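Fleet Maintenance for Passenger Services
Handout 5: Inspection intervals and the defect report

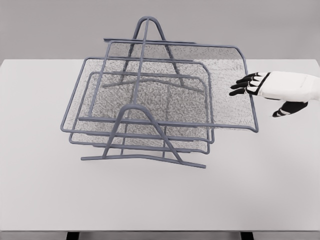

Last session dealt with the workshop layout and who is allowed to move a vehicle. We now turn to how a depot decides when a bus comes in, and what happens to a fault between the driver noticing it and the fitter closing it off.

1. Time or distance

An inspection interval can be set by time, by distance, or by whichever comes first. School buses often cover a short distance each day but start and stop a great deal, so distance alone is a poor guide. A bus on the Rotine depot's rural runs may cover 600 miles between inspections, while a town bus from the same yard covers far less and wears its brakes faster.

For the coursework we use the Fleken depot, which has 14 buses. Its rule is an inspection every six weeks or every 1000 miles, whichever comes first. Assume this rule throughout unless the question sheet says otherwise.

Work out for each bus which limit it will reach first. Buses that always reach the time limit first can be planned a term ahead. The others have to be checked against the mileage log every week.

2. The daily walk-round

The driver does the walk-round before the first run, normally at 6.30 am. It covers tyres, lights, mirrors, doors, emergency exits, seat belts, fluid leaks and the warning lamps on the dash. The driver signs the sheet even when there is nothing to report. A blank sheet and a missing sheet are different things, and both should be followed up.

Drivers should write what they noticed and leave the cause to the workshop. "Pulls left when braking from 30" is useful. "Needs new pads" is a guess, and it can send the fitter to the wrong place.

3. Grading a defect

Grade A — the bus does not go out.
Grade B — the bus may finish the day and is repaired before the next morning.
Grade C — repaired at the next inspection.

A faulty emergency door is always Grade A. A torn seat cover is normally C, but becomes B if the foam or frame is exposed. If two people disagree on the grade, use the higher one.

4. Worked example

Bus 517 on the Krajewska route is reported at the end of the afternoon run. The driver has written "rear door slow to close, twice today". There is no warning lamp.

The supervisor grades it B. The fitter looks at it that evening, finds low air pressure in the door circuit and traces it to a worn fitting. The fitting is replaced and the door is cycled 20 times. The fitter records the part, the time taken and the test, then signs. A second person signs the release.

Note that the report stays open until the second signature. Many students close it at the repair, and lose a mark.

5. Records

Depots using the Fovus system enter reports on a tablet. Paper depots use a three-part pad: one copy stays with the bus, one goes to the workshop, one to the office. The fields are the same either way — vehicle, mileage, fault, grade, action, signatures.

Before the next session

Read the section on brake testing in the course reader.
Draw up a September inspection plan for the Fleken depot, using the mileage table on the question sheet.
Bring one completed defect report, with the grade and your reason for it.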